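Home | Features | House & Habits | Recipes | Letters | Subscribe

The Cable Drawer and Me

By Mali Voyle

6 min read

I have moved house with the same box of cables three times. It went into the van first every time, like the good china, and at the other end it went straight into the bottom of a closet, where it sat until the next move. I could not have told you what was in it. I could have told you, with total conviction, that I needed all of it.

Then in March my neighbor Sekar Khoo knocked to ask if I had a spare network cable, a short one, nothing fancy. I said of course I did! I have a whole box! Forty minutes later I was sitting on the closet floor with a knot in my lap the size of a cabbage, and Sekar had gone home and ordered one.

So that was the push. I decided to write this piece, mostly so I'd have to do the job, and I started by tipping everything out onto something big, white and flat. I can't recommend this enough. On a dark rug a black cord vanishes, and on a patterned bedspread you lose the will to live. On a plain white top you can follow one strand with your eye from plug to plug before you touch it.
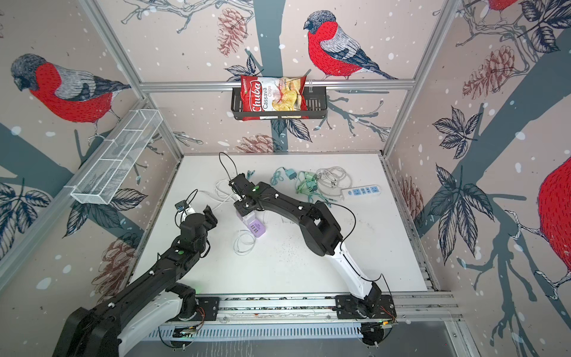
What do you pull out first when it's all in a heap?

The things with some bulk to them. Power strips, adapters, chargers, anything with a solid body, because those are the anchors that everything else has wrapped itself around. Lift them clear, set them to one side, and half of the knots turn out to be only loops lying on top of each other. If a cord won't follow its plug, put it back down and try the other end. Never yank. I yanked, for years, and I have a phone charger with a neck like a wilted tulip to show for it.

My friend Rhydian Lewis wired stage lights for most of his twenties and has strong feelings about how a cable should be coiled. He made me do it over the phone, on speaker, while he ate his lunch. One loop the ordinary way, then one loop with a little twist of the wrist so it turns under, and keep swapping. Done right, you can throw the thing across a room and it lands straight. Done my way, around the elbow like a garden hose, you are putting a twist into it with every turn, and it'll fight you forever. It took me most of an evening to get the hang of it and I was unreasonably proud.

What I hadn't expected was how much color would help. I'd been planning to sort by what things did, with little labels, and I even bought a pack of 300 from Maddocks, the stationery place by the bus station (I have 262 left, if anyone wants them). But the eye is so much quicker than the label. A teal network cable among white and pale gray ones is the easy pick of the whole table, and that's the one I'd reach for first when I wanted to feel like I was getting somewhere. The whites are the slow part. They all look alike until you find the ends, so now I tag white cords and leave the colored ones alone, and that's where my 38 labels went.
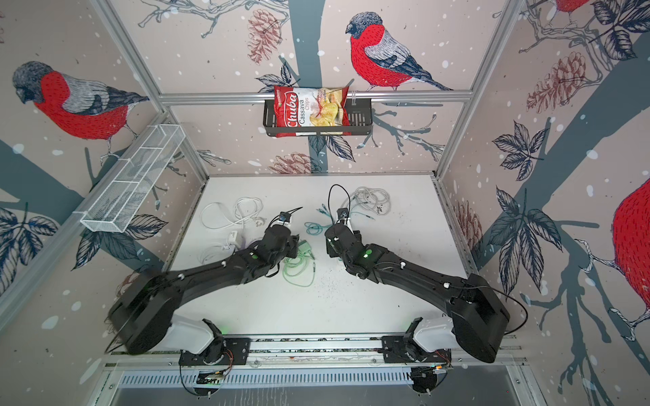 Rhydian says the worst tangles come from storing cords together in one open box, and after this spring I believe him. They don't need any help from us. My new rule is one cord, one tie, and nothing goes into the drawer naked. Small adapters get their own spot too, after I saw a little white one sitting in among the loops of a white tangle, the sort of thing you could go past twice with your hand right on top of it. I use an egg carton for mine. It's free, it fits the drawer, and you can see at a glance which hollow is empty.

As for what to keep, I was soft, then I was brutal, then I was soft again. The charger for a camera I gave away in college went. Nine cords that fit nothing in the house went, in a bag, to the electronics bin at the recycling center - please don't put them in with the regular trash. I kept two mystery cords in an envelope with a date on it, and if I haven't needed them by next March they can follow the others.

And I did find a network cable for Sekar. There were four. He took one anyway, to be polite, and I gave him some labels to go with it.

Reader comments

Iestyn Morgan: The over-under coil takes a bit of learning but my extension cords have behaved for years. Start with a long one, it's easier to feel the twist.

Ffion Ifans: Egg carton!! Doing this tonight. I've been using sandwich bags and they slide all over the drawer.

Sekar Khoo: For the record I was not being polite, I did need a second one.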